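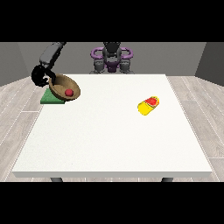 Rounded fingers vs parallel jaws in sim

wisby_arm
Been trying grippers in sim since August and I'm stuck on one job: tip the bowl without losing the ball. Still on the black gripper with the rounded fingers, grabbing by the rim. Out of 16 goes the ball stayed in for 7. Anyone had better luck with the Driltlow parallel jaws?

Skultanik
I swapped to the Driltlow ones and wouldn't go back. Flat pads hold a thin rim far better, mine went up to nearly double yours. What's your friction on the bowl?

wisby_arm
Default on everything, haven't touched it.

craciun_fan
Can't agree with Skultanik, sorry! Flat pads are lovely until the bowl tilts and then it pivots round the contact like a door. I'd keep the rounded fingers and slow the wrist down. Also your green pad hangs over the left edge of the table, is that meant to be there? Mine caught on that sort of thing for ages.

Skultanik
It only pivots if you grip too softly. Put the force up.

craciun_fan
And then the solver throws the bowl across the room, been there.

wisby_arm
Pad's staying put for now, the task starts like that. I'll try the slower wrist tonight, then the Driltlow with 2 force settings. Same again with the yellow thing on the right after that.

Skultanik
Post the numbers for both please, and your timestep. Mine's at 4 ms.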